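# Cisby arm kit: report on our trial

Our group had the Cisby arm kit on loan for most of April. The job was to decide if the school should buy one for the second-year lab. We built it, trained it on a simple kitchen task and wrote down what went wrong.

## Setup

The kit comes from Hustau and costs 1,448 dollars with both fingers, cables and the software license. Assembly took us two afternoons. The printed guide skips a step at the wrist, where one cable has to go in before the bracket is closed – we had to take it apart again.

## Task

We used a toy kitchen as the work area. The arm had to pick up toy food and put it in a saucepan on the cooktop. Derek Tunstall did most of the driving, and we recorded 80 demonstrations before training.

The carrot was harder than the block. It tapers, so the gripper has to come down near the thick end. The pan rim was the other problem, with little room between it and the carrot when the two were close together.
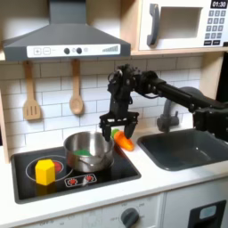
## Results

We ran 100 trials after training, 20 of them with the carrot. Most carrot failures were slips during the lift. The block gave us very few problems. Twice the arm pushed the pan and we had to reset it by hand.

## Recommendation

We think the kit is worth buying. The software is easy to learn, but the manual needs work. We would also order softer finger pads from Orkier – the stock ones are too smooth for the carrot.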